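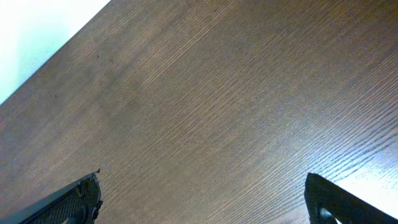 Report on a Visit to the Kassab Works, Hakport

Date of visit: 05/12/2022

Staff from the department visited the Kassab works in Hakport on the Monday after the end of fall classes. The purpose was to see how the Piveo rowing machine is built and tested before the department decides on the replacement of the rowers in the lower training hall. The visit was arranged at the invitation of the company. Travel costs were met from the department's own budget, and no gifts or discounts were offered or accepted.

The group was met at reception by Nadine Aoun, head of production, who led the tour and answered questions throughout the day. Safety shoes and ear protection were issued at the door. Visitors were asked to stay inside the yellow lines on the shop floor and to leave bags in the lockers.

The frame shop

The tour began in the frame shop, where steel tube is cut, bent and welded. The rails for the rower arrive already formed and are checked for straightness on a long granite bed before anything is attached to them. A rail that fails the check is not corrected. It is set aside and returned to the supplier with a note of where the fault was found. Ms. Aoun explained that a very small bend in the rail cannot be seen by the person rowing but can be felt in the seat after several minutes, and that complaints about "a bad seat" used to be complaints about the rail.

Welding of the front legs is done by hand. The company tried an automatic line in an earlier building and gave it up when the range of frames grew too wide. Each welder marks the work with a personal stamp on the inside of the leg. The group was shown how the mark is used when a frame comes back for repair.

Painting takes place in a closed area that visitors may not enter. Finished frames were seen on the cooling racks. The standard color is a dark gray, with other colors available on larger orders. The department would not need a special color.

Assembly and the flywheel

The assembly hall is on the upper floor. It was quieter than expected, and ear protection could be taken off. Flywheels are balanced one at a time, and the record for each wheel stays with the machine for as long as it is in service. The chain, handle and return cord are fitted at the next station. The handle on the current Piveo has been changed since the version the department tried in August. The grip is thinner, and the ends are no longer covered with a soft cap, as the caps were coming off in heavy use. Members of the group with smaller hands preferred the new handle. Those with larger hands found little difference.

The group also asked about the foot plates, which have been the most common cause of repairs on our present machines. The plates on the Piveo are held by bolts that can be reached from the side, and a strap can be changed with the machine standing in its normal place. A fitter demonstrated the change using one tool. This would be a clear improvement for our floor staff, who now have to turn a rower over to do the same job.
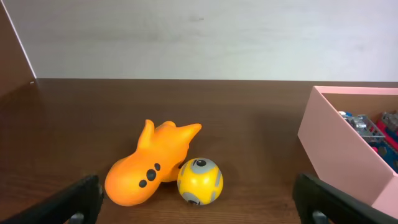

Department of Physical Training and Recreation | Visit Reports

The test room

After lunch the group was taken to the test room. Machines here are pulled by a motor at a fixed stroke rate, day and night, and stopped only for inspection. The seat rollers are inspected first, then the chain, then the bearings. One Piveo on test had been running for 4000 hours. Its chain had been replaced as scheduled, and the seat rollers were the second set. The bearing was the original. Wear on the rail was visible as a dull line under each roller and could be felt with a fingernail.

The department asked whether a motor gives a fair picture of how people use a rower. Ms. Aoun agreed that it does not give a complete one. A motor pulls straight and never lets go of the handle early. Beginners often do both things wrong, and a handle that is dropped at the finish puts a sudden load on the return cord. For this reason the company also keeps machines in a staff gym next to the canteen, where they are used by anyone who wishes and are inspected on the same schedule. The group was shown the log for these machines. Most entries concerned loose straps and sweat under the display.

Members of the group were invited to row on the current model. Conditions were good and enough time was allowed for everyone to try a longer piece at a steady rate. The resistance built smoothly at the start of the stroke, and the seat did not catch at either end of the rail. The display is easy to read when sitting upright. It is harder to read when leaning back at the finish, and the angle can only be changed with a tool. This was raised with the company, which has heard it from other customers.

The Kukero sled

A short part of the afternoon was given to the Kukero, a push sled that the company builds in a smaller workshop across the yard. The sled was not part of the reason for the visit, but it may be of interest to the teams that train on the indoor turf. It has skids that can be changed for different floors, and the upright handles fold down for storage. The group pushed it over a length of turf with light and heavy loads. It ran straight and made less noise than the sled the department now owns. The main concern is storage, as the turf room has very little free wall space even with the handles folded. No purchase is proposed at this time.

Care and repair

Kassab offers training for staff who look after its machines. The course lasts 2 days and is held in Hakport. It covers cleaning, chain care, roller changes and the use of the service log. Places are limited to 12 people on each course. The department considers that at least the floor supervisors should attend if the Piveo is chosen. Spare parts are shipped from the same site, and the parts list for the rower was handed over in printed form. It is held in Room 715 and may be read there during office hours.

The company was asked how long parts are kept after a model is withdrawn. The answer given was that common parts are kept without a set limit, and that displays are the exception. Written confirmation has been requested.

Findings

The group found the works orderly and the staff open in their answers, including on points where the product has had faults. The rail, foot plates and seat meet the needs of the lower training hall. The fixed angle of the display is a weakness, though a small one. The noise of the machine in a full room could not be judged, as the rowers were tried one or two at a time.

It is recommended that a trial machine be requested for the lower training hall and that members be asked for their views on the handle and display during the trial. The present rowers should be kept in service until the trial is finished.

The department thanks Nadine Aoun and the staff of the Kassab works for their time. Questions about this report should be sent to the department office.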